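4.2 Workspace and hand-over planning

The planner described in Section 3 was run on the Mansilla cell, a two-arm bench enclosure with both arms bolted to one front rail. The control stack is Gistent for joint-level commands and Vunell for perception. The two processes share a clock but no memory, and every pose passed between them carries a time stamp and a covariance.

The walls of the enclosure carry a printed pattern of flowers on a warped grid. We kept it through all trials. An early version of the segmentation step, tuned against plain grey panels, broke the larger flowers into false object proposals, and the filter in Equation 7 was written to remove them. It rejects any proposal whose fitted plane lies within 11 mm of a known wall. Floor proposals are handled separately, as the marbled surface has weaker edges and a flat height test is enough.

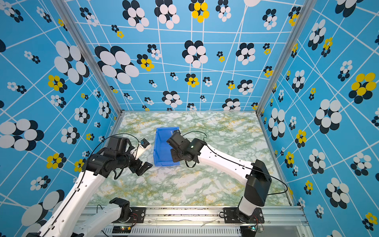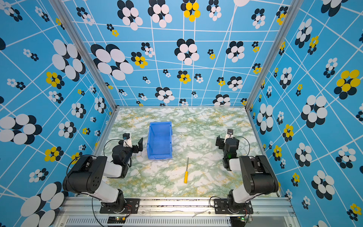

Figure 5. The two-arm cell with the blue bin on the floor of the enclosure. In the second view a screwdriver with a yellow handle lies in front of the bin.

Arm assignment is solved before any path is planned. Each object is given a cost for each arm, made up of travel distance, wrist rotation and a penalty for entering the shared volume over the centre of the floor. Long, thin objects gave the most trouble. The grasp point returned by Vunell tends to drift along the shaft between updates, and a small drift can change which arm is cheaper. We therefore hold an assignment for 70 control cycles unless the cost gap exceeds a set margin — a crude fix, but it stopped the switching seen in the June logs.

The shared volume is guarded by a single lock. An arm must hold the lock before its gripper crosses the boundary, and must release it on the way out. Over 747 planned motions the lock was refused 70 times, and in all but 5 of these the waiting arm resumed without a new plan. The remaining cases were traced by Wiroj Suksawat to stale bin poses and are treated in Section 4.3.

0 Comments
11 Shares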